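Small items repair and lost property table to stay at Wirnar hall

The table for small household items at the Wirnar community hall will stay open through the winter, the hall has confirmed. It was set up in July as a trial and had been due to close at the end of this year.

People can leave small things that need looking at, hand in items found in the building, or take away donated goods that have been checked. Larger appliances, bicycles and furniture are not accepted and should go to the Jenby depot as before.

The hall booked in 264 items between the opening and December 15, 2022. Of these, 148 went back to the people who brought them, and 13 were sent on to Jenby for recycling. The others were passed on as donations or are still waiting to be claimed.
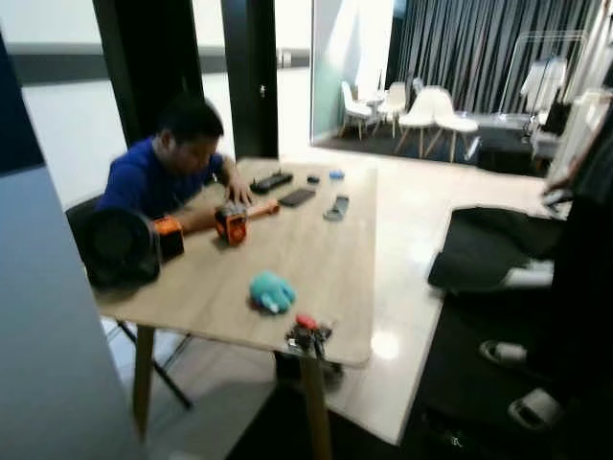 Sorting is done by hand at a wood-topped table in the main room. Everything is laid out on the top before it is entered in the book, so that the entry can be written with the object in view. The mix is wide on most sessions, and a remote control, a smartphone and a teal plush toy can end up on the table together. Each entry gets a short line with the colour, the type of object and any mark that would help the owner to recognise it. Items are then given a paper tag with a number and moved to the shelves in the side room.

Remote controls are among the hardest things to return. Many people do not notice that one has gone, or assume it is somewhere at home. Anyone who has lost one is asked to bring the model number of the television or other equipment it belongs to, as this is usually printed on the back of the set.

Phones are kept in the locked cupboard in the office and are not put on the shelves. They are not charged or unlocked by the hall. To claim one, the owner must be able to open it at the desk. A phone that has not been claimed after 2 months is handed to the recycling point at Jenby, and the same rule will apply to tablets from January.

Toys can be collected without proof of ownership if the person asking can describe them. Soft toys given as donations must be clean. Those with torn seams are accepted, and there is a sewing box at the hall for simple mending.
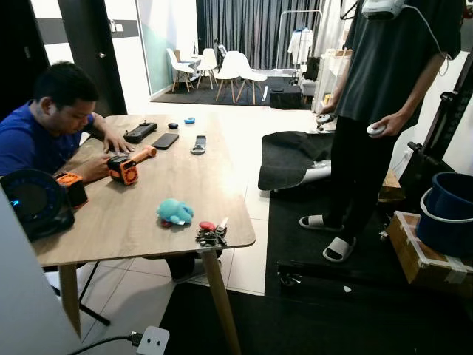

Page last changed: December 2022

Keys are the other item the hall is asked about most. A bunch will only be given back to someone who can say what is on it, and the colour of the ring or tag is a good start. The set on the table with the red keychain has several silver-coloured keys, and anyone asking after keys like these will be expected to say more than that. Full descriptions of keys are not given over the telephone.

Rolls of tape, straps, clips and other odds and ends are held for a shorter time. If they are not asked for within the month they go into the box by the door, where anyone may take what they can use. Batteries should be removed from donated goods where possible and dropped in the battery tub at the entrance.

Repairs remain limited to simple jobs such as a loose screw, a worn strap or a new plug fuse. The hall does not open phones or work on anything that runs on gas. Parts are supplied by Pathirana, the hardware shop on the high street, and are charged at cost. There is no charge for labour, but a donation towards heating is welcome.

The Nelska room, which was used for storage during the summer, will go back to being a meeting room in the new year. Shelves from there are being moved to the side room and some items may take longer than usual to find while this is done. People coming to collect are asked to bring their tag number if they have one.

Opening times are unchanged and are shown on the board outside the hall. The table will be closed over the Christmas holiday, and found items can be left at the office during that time in a bag or envelope marked with the place where they were found.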